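Flanov sets out how its Fuvcombe picking cell is fed, cleaned and repaired

Fuvcombe, January 10, 2024

Flanov, the spare parts distributor, has published the working routine for the robotic picking cell at its Fuvcombe warehouse. The routine covers the daily start, the preparation of stock by hand, the weekly clean and the most common repairs. It has been released at the request of customers and of other small warehouses that have asked how the cell is kept running.

The cell was installed by Van Leeuwen and went into use last June. It has one arm on a fixed base, a vacuum cup tool, a camera mounted over the pick position and a short belt that carries finished orders out to the packing bench. It picks small parts from 48 bin positions. The parts are mostly seals, clips, filters and bagged fixings, and the heaviest item allowed in the cell weighs 300 grams.

Flanov runs the cell with its own staff. Van Leeuwen supplies parts and remote support under a service agreement, and visits the site when a job needs the arm to be taken off its base.

Preparing the stock

Most stops recorded in the first weeks had nothing to do with the arm. They came from the way stock reached it. Suppliers send goods in closed cartons sealed with packing tape, and the cell cannot open a carton. In the first version of the routine, cartons were opened at the cell and the contents tipped straight into the bins. Pieces of tape went in with the parts. The vacuum cup then picked up tape, or lost suction on a part with tape stuck to it, and the cell stopped and waited for an operator.

Stock is now opened by hand at metal shelving before anything is taken to the cell. The opener uses a utility knife with the blade set to the shortest length that will cut the tape on that carton. The tape is cut along the seam. The free hand holds the carton still and stays out of the line of the cut. 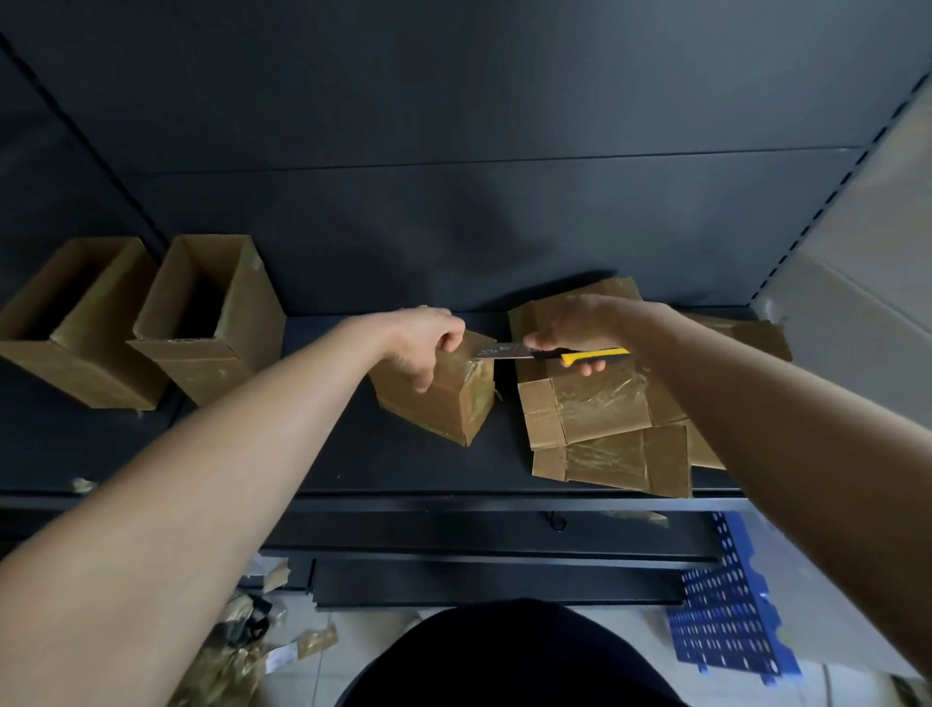 Cartons are opened one at a time. When a carton has been emptied it is checked inside for small parts caught under the flaps, then folded flat and put to one side. Flattened card is taken to the baler at the end of each shift, or sooner if it is getting in the way of the next carton.

Loose tape is the item Flanov asks its staff to watch most closely. It sticks to gloves, to sleeves and to the undersides of bins. The shelf and the floor in front of it are cleared before a filled bin leaves for the cell. Labels that have come away from cartons are collected at the same time, as a stray barcode lying in a bin can be read by the cell camera in place of the correct one.

Bags inside a carton are treated in one of two ways. If the part is sold in the bag, the bag goes into the bin unopened. If the part is sold singly, the bag is cut open away from the bin and thrown away. The stock record says which applies. Where the record is blank, the carton is set aside until the stock office has filled it in.

Filling and loading the bins

A bin is filled to the line moulded on its inner wall and no higher. Overfilled bins were the second most common cause of stops in the early weeks. The tool comes down to a set height before it starts to feel for a part, and a heap above the line means that it touches the stock too early. The arm reads this as a collision and stops.

Filled bins are loaded from the rear of the cell. The operator presses the load request button and waits for the amber lamp to turn steady before opening the door. Opening the door early does no damage, but the arm stops in mid-move and has to be sent home from the panel, which takes several minutes.

Each bin position has a number on the rack. The operator scans the rack number first and the bin label second. If they are scanned in the other order the panel shows fault 1528, which clears when the scans are repeated correctly. Flanov has asked Van Leeuwen for a plainer message on the panel and expects it in the next software update.

Daily start

The start check is done before the main switch is turned on. The operator looks at the vacuum cup for cuts and for hardening around the lip, wipes it with a dry cloth and presses it against a flat plate to see that the whole edge meets the surface. The hose is followed by hand from the tool back to the first clamp. Any place where it has begun to rub is marked with a paint pen and written in the log.

The camera cover is wiped with a lens cloth kept in the panel door. Card dust is the main problem. Paper towels are not used on the cover, as they scratched the first one badly enough for it to be replaced.

With the power on, the arm is sent home and then to the test position. A steel pin on the tool should line up with a hole in the test block. If it does, the cell can be released for work. If it does not, the cell stays off and the reference routine described below is carried out.

Looking after the knives

Opening knives are now treated as part of the cell's equipment and are listed in the same log. This followed a period when blunt blades were tearing tape into strips, and the strips were turning up in the bins. Snap-off blades are advanced by one segment at the start of each shift, and the used segment is broken off into the blade tin with the cap supplied for the purpose. Blades are not snapped against the edge of the shelf.
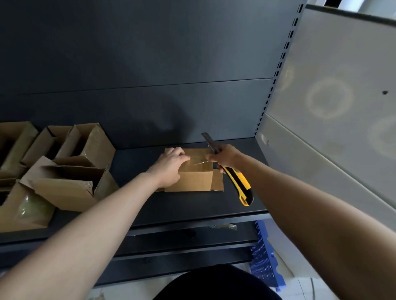

Small cartons move about more than large ones when they are cut. Staff are asked to press down on the carton with a flat hand, well back from the seam, and to stop and turn the carton round if the cut would bring the blade towards the hand. The blade is drawn back into the handle whenever the knife is put down.

The depth of cut matters for the stock as well. A number of flat rubber seals were returned by customers in the autumn with a straight nick across one side. Flanov traced these to cartons packed right up to the flaps, where a long blade had gone through the tape and into the first item. The affected part numbers now carry a note on the stock record, and the tape on those cartons is cut at the two ends and lifted.

Weekly clean

The cell is switched off and locked for the weekly clean. Bins are taken out in order and the rack beneath them is vacuumed with a brush head. The belt is wiped on both sides. The vacuum filter is opened, emptied and tapped out, and a new one is fitted if the light from a hand torch cannot be seen through it.

Compressed air is not used inside the cell. It was tried in the first month and blew card dust into the camera housing and the door switch. The switch had to be changed the same day.

Common repairs

The vacuum cup is the part most often replaced. It is held by a threaded collar and can be changed by any trained operator with the cell locked off. After a new cup is fitted, the tool height has to be set again using the gauge kept with the spares. A cup fitted without this step will pick correctly from a full bin and miss from a low one, and the fault can take some time to find.

The hose is replaced by the maintenance team. Flanov now fits a sleeved hose supplied by Casby, cut to length on site, and has moved the second clamp further along the arm so that the hose no longer bends at the wrist.

If the pin and test block do not line up, the arm is run through its reference routine from the panel. If the pin is still out after two attempts, the operator stops and calls Van Leeuwen. Staff do not adjust the base bolts. The settings from the last good reference are kept on paper in the panel door, as well as in the controller.

Spares held at Fuvcombe are vacuum cups, collars, filters, one length of hose, one door switch and one camera cover. A spare valve block is held by Van Leeuwen and is sent by courier when needed.

Copies of the routine

The full routine is issued as document 1823 and replaces the loose sheets used since the cell was installed. It can be requested from the Flanov warehouse office in Fuvcombe, by post or by email. The document includes the start check sheet, the spares list and the panel fault list. It does not include wiring drawings, which remain with Van Leeuwen.

The next revision is planned for June, when the cell is due to be stopped for its yearly service. Until then, changes will be issued as single pages with the date of change printed at the foot.

About Flanov

Flanov supplies small replacement parts for pumps, boilers and catering equipment to trade customers. Its warehouse and offices are in Fuvcombe.

Press enquiries should be sent to the Flanov warehouse office.

Ends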